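Rukatmont Large Gray Sorting Bin

Home > Workroom > Bins and Trays > Open Bins

Item no. 487
In stock – ships from our Natlow warehouse
Page updated July 2025

I've been selling bins out of this shop for long enough to have opinions about bins, and the Rukatmont is the one I keep taking home. It's big, it's gray, it's open on top, and it sits on a table and lets you get your hands in. I use mine for sorting sponges and scrubbers before they go into packs, and my sister-in-law has hers full of craft supplies (the glitter will never leave, but that's on her).

What I love most is the sloping sides. With a straight-walled tub, anything soft ends up jammed in the corners and you spend half the afternoon fishing it out with your fingertips. In this one things slide back down toward the middle, where you can see them! I tip in a whole bag, push it around a bit, and start picking.

The floor is flat metal, and I went back and forth on whether I liked that. Plastic floors are quieter, for sure. Drop a handful of hardware in the Rukatmont and everybody in the house will know about it. But the metal wipes down so easily, and I can slide a scoop along it without catching on ridges. For sponges, cloths, brushes and that sort of thing, the noise doesn't come up at all.

Now, scuffs. The floor will scuff. Mine had marks on it inside of a week and it has plenty more now, and it still shines when the light hits it. If you want something that stays showroom pretty, look at the Wei enamel trays on the next page – they cost more and they chip if you bang them, but they're lovely. I think of the Rukatmont as a work bin and I've stopped fussing over it.

A few people have written in asking about size. It's a large bin, so please measure your table first. You want the whole base supported, with a little room left over at the front for whatever you're sorting into. I had mine on a folding card table through most of May and I don't recommend it. A solid wooden top is much better, and a piece of thin felt underneath will save the finish if you tend to drag things around like I do.

Cleaning is warm water, a drop of dish soap and a soft cloth. Dry it right after or you'll get water spots. Crumbs and grit like to collect on the floor, so I give it a quick brush-out first and then wipe. Please don't use steel wool, it leaves a haze that you can't get rid of (ask me how I know). Scouring powder does the same thing, only slower.

What you get

1 Rukatmont open bin, gray
2 felt strips for the base
Care card

The Brivix divider is sold separately. It drops in across the width and splits the bin into two areas, handy if you're sorting good from not-so-good and don't want to keep getting up for a second tub. I'd order it at the same time as the bin, as it goes in the same box and you only pay shipping once. It doesn't lock into place, so if you're rough with it you'll be straightening it now and then.

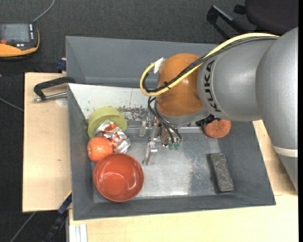

Gray open bin on a wooden tabletop, with a round sponge.

Shipping and returns

Orders in by noon usually go out the same day, Monday through Friday. The carton is bulky, almost 20 pounds with the packing, so it comes by ground only. If you live up a lot of stairs, maybe bribe a neighbor.

You have 2 weeks to send it back if it doesn't suit you. I'll take it back with light scuffs, I know you have to try it out to know. Dents are another story, so open the carton when it arrives and write me right away if there's one in a side wall. Keep the cardboard until you're sure.

Questions I get a lot

Can I put food straight in it? I don't sell it for that. Get one of the Wei trays.

Does it come with a lid? No, and I don't have one that fits. I throw a clean dish towel over mine at night.

Does it stack? Two empty ones will nest fine with a towel in between. Don't stack them full.

Other colors? Gray only for now. I've asked about a blue!

Goes well with: Brivix divider, Brivix hand scoop, Wei enamel tray (small), felt strips (refill pack)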